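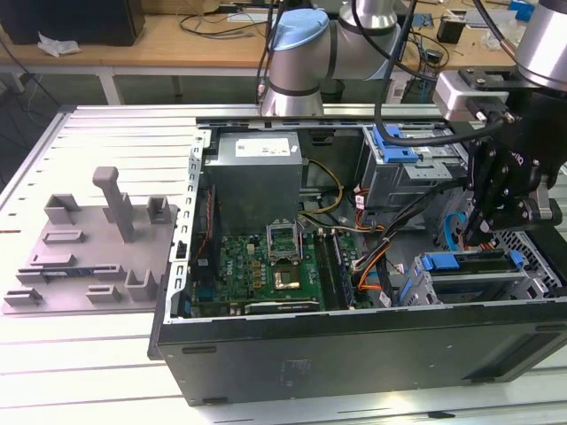

Open tower on the slotted table, side panel off

Skuvau Sidewalk Sign, Double-Sided, with Rolling Base

Item group: A-Frames and Curb Signs
Ships from: Tirkard warehouse
Page updated July 28, 2019

A sidewalk sign has one job, and most of them do it lying face down in the gutter. The Skuvau stays up. It has a hollow base you fill with water or sand, two coiled springs between the base and the panel, and enough weight once filled that you will regret filling it before deciding where it goes. Fill it where it will live. There are wheels on the back edge, but wheels and a curb are old enemies.

The panel takes a printed poster on each side, behind a clear cover that snaps into the frame on all four edges. No screws, no tools. You start at a corner and work your way along with your thumbs. The snaps are stiff for the first few changes and then they loosen up -- much like the people installing them.

What it costs

The sign is $238 with two blank inserts. Printed posters are $29 each, full color, one side, and we print them here. Order both faces at once and we'll trim them together so they match. Please don't send us a photo of your old sign and ask us to "just use that." We will, and you will get a new sign that looks like a photo of your old sign.

Sizes and finishes

The frame comes in black, silver and a red that the factory calls Ruangrit Red, after the paint supplier. It is a serious red. If your logo is also red, order a sample chip first and hold the two side by side in daylight. We sell the chip for nothing and have saved several friendships that way.

There is one panel size, 24 by 36 inches. Customers ask for a bigger one every month. A bigger one is called a sail.

Wind

The springs let the panel lean back in a gust and come upright again. With a full base we're comfortable leaving it out on an ordinary breezy day. When the trash cans start moving, bring it in. The warranty covers the springs, the base and the frame for one year and does not cover December, or any other month, if the sign was found three doors down.

In freezing weather use sand, or mix the water with the kind of antifreeze sold for RV plumbing. Plain water turns into a block of ice that splits the base along the seam, and we can always tell.

Artwork

Send a PDF at full size with your fonts outlined. Leave an inch clear on every side, as the frame covers part of the edge. Phone numbers read best at four inches tall or more. If yours won't fit at that height, you have too many other words, and we would gently start with "quality," "service" and "since."

We proof everything by email before it prints. Look at the proof. Read the phone number out loud, and then call it. One lunch place approved theirs with the fax line on it and received no sandwich orders for a week, though the fax was very busy.

Turnaround is three working days from an approved proof. Rush is possible and costs more. Design help is available at a flat $100 per poster, two rounds of changes included. Round three is where posters go to die, so it's billed by the hour.

Open tower on the table, side panel off

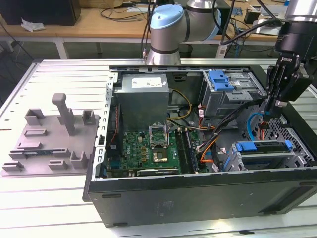
Before you put it out

Check with your city. Plenty of towns want a permit for anything standing on a public sidewalk, and some have rules about how much walking room you must leave. Your landlord may have feelings too. We don't take returns on signs that turned out to be illegal, although we have a lot of sympathy and will sell you a window decal.

Spare parts

Clear covers, springs, wheels and fill caps are all stocked. The fill cap is the part everybody loses -- it's $17 for a bag of them, and you should buy the bag. Springs come in pairs only. If one is tired, so is the other.

Goes with

Prumetti brochure pocket, clips on either side of the frame, holds letter-size sheets folded in thirds. Has a lid. The lid matters more than you think in April.

Skuvau chalk insert, black, fits the same frame. Handwriting not included.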